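FOR IMMEDIATE RELEASE

Rarell to issue complete Drirno concert recordings from the Dustberg

Thursday, November 21, 2024

Rarell confirms that the full set of concert recordings made by the group Drirno at the Dustberg concert hall in 2000 will be released in December. The release covers all the evenings of the residency. It will be available as a download, on the main streaming services and as a boxed set of compact discs. A vinyl edition is limited to 100 numbered copies and will be sold only at the Dustberg box office.

Transfer, repair and mastering have been carried out by Hamann under contract to Rarell. The work began with 78 reels of tape held in the label's own store. All of them have now been transferred.

Background

Drirno played the Dustberg on consecutive evenings in the autumn of 2000, with the same stage plan and the same running order on each night except the last. The hall then had 2289 seats. It has since been altered, and the present seating plan is different, so the recordings document a room that can no longer be heard in that form.

A single album drawn from the residency was issued by Rarell the following year. It was assembled from several evenings, with applause from one night joined to songs from another, and several pieces were shortened to fit the running time of the disc. That album remains in the catalogue. It has not been remastered for the present release and its contents are unchanged.

The new set follows a different principle. Each evening is presented in the order in which it was played, from the first entry of the musicians to the end of the last encore. Tuning, short pauses and spoken introductions are kept. Breaks between sets have been removed and are marked by a fade of the same length in every case.

Source material

Two kinds of source survive. The first is the multitrack tape, recorded in a vehicle parked at the loading entrance. The second is a stereo tape taken from the hall mixing desk. The multitrack was used wherever it was complete. On the second evening the machine was stopped for a reel change during a song, and the missing passage has been taken from the stereo tape. The join can be heard by a careful listener as a narrowing of the stereo picture, and its position is given in the booklet.

The audience microphones were recorded on separate tracks. They were hung from the front of the balcony and arrive later than the stage microphones. In the album of the following year this delay was left uncorrected. In the new mixes it has been reduced but not removed, as full correction made the hall sound smaller than it was.

Box labels and track sheets were compared with the contents of each reel before mixing. Some labels had been exchanged between boxes at an early stage, with the result that part of the fourth evening had been catalogued as part of the third. The catalogue has been corrected. Titles of pieces follow the track sheets except where the group has asked for a different spelling. 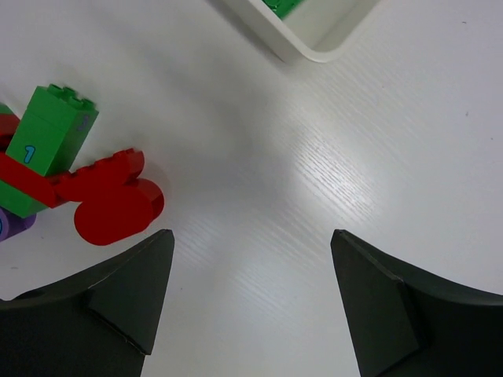
Hamann said that the condition of the tapes was better than expected for their age, that most of the repair time had gone on old splices and very little on the tape itself, and that it would have preferred a further month to compare the two versions of the closing encore. It added that no reel had been played more than twice during the work, and that the transfers were made without any noise reduction, so that they can be used again if better methods appear.

Rarell has accepted the recommendation on the closing encore in part. Both versions are included in the download edition. The disc edition carries only the version from the multitrack.

Mixing and mastering

The mixes were made afresh from the transfers. No mix from the earlier album has been reused. One balance was set for the whole residency and then adjusted for each evening, mainly in the level of the low strings and the side drum, which were placed differently after the second night. No instrument has been replaced or recorded again. Wrong notes have been left.

Limiting has been kept low. The quietest passages of the long suite fall well below the level usual on current releases, and listeners may need to raise the volume. The streaming edition and the disc edition are taken from the same masters. The vinyl edition has been cut from a separate master with reduced low bass on the outer channels, and its sides have been divided so that no piece is interrupted.

The download edition is offered at the resolution of the transfers and in a smaller format. Buyers of the boxed set receive a code for the smaller format only. An upgrade to the full resolution can be bought separately.

Artwork and booklet

The booklet contains the stage plan, the running order for each evening, a list of the sources used for each piece, and a note on the two gaps that could not be filled. The first gap is a spoken introduction on the opening evening, where the voice microphone was not switched through to the vehicle. The second is the start of an encore on the fifth evening. In both cases the hall microphones carry enough sound for the passage to be followed, and they are presented without treatment.

The cover uses the original poster for the residency, reproduced from a print in the Dustberg's own archive. The colours have been matched to that print and differ slightly from those of the earlier album.
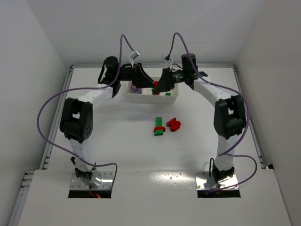
Two robot arms at a white rectangular bin on a white tabletop.

Rights and payments

All performers on the recordings have agreed to the release. Payments will be made on the basis of playing time for each evening, and not on the basis of the single album agreement, which covered selected pieces only. Statements will be issued twice a year. The composers' shares are handled separately through the usual collecting bodies.

One piece played on the last evening is an arrangement of a song published by another firm. Permission has been given for the disc, download and streaming editions. It has not been given for vinyl, and the piece is left off that edition. The running order printed on the vinyl sleeve shows its place with a dash.

Broadcast of complete evenings requires written consent from Rarell. Extracts of up to three minutes may be used in news and review programmes without further permission, provided that the Dustberg is named as the place of recording.

Availability

The boxed set, the download and the streaming edition will be released on the same day in December. Shops that have placed orders through the Rarell trade desk will receive stock in the preceding week and are asked not to display it early. Orders placed after the close of the trade desk for the year will be filled in the order in which they were received.

The vinyl edition will be on sale at the Dustberg box office during normal opening hours. There is a limit of one copy for each buyer. Copies cannot be reserved by telephone and will not be posted. No second pressing is planned.

A listening session will be held in the small hall at the Dustberg on the evening before release. The third evening of the residency will be played in full, through the hall's own loudspeakers, with one interval. Admission is free with a ticket, which must be collected in advance. Drirno will not perform.

Access to the tapes

After the release the reels will go back to the Rarell store. Copies of the transfers will be held by both Rarell and Hamann, on separate premises. Researchers may apply to hear unmixed tracks at the Hamann studio by appointment. Applications should state the evening and the pieces required. Tracks may not be copied or removed, and notes may be published only after the release date.

Rarell does not at present plan to treat its other concert recordings from the same period in this way. The Dustberg tapes were chosen because both the multitrack and the stereo sources had survived for the whole residency, with the track sheets. For other concerts in the store only one of the two has been kept.

Notes for editors

The name of the group is written Drirno, with only the first letter as a capital. The hall should be referred to as the Dustberg, without the addition of a town.

Review copies are supplied as downloads. Reviewers who need the disc edition should say so when writing, as the number set aside is small. Reviews of individual evenings are welcome, but the edition reviewed should be stated, given the differences in content set out above.

The cover artwork and the stage plan can be supplied in print quality on request. Questions about the transfers and the mixes should be sent to the Hamann studio, and all other questions to the Rarell press office.

ENDS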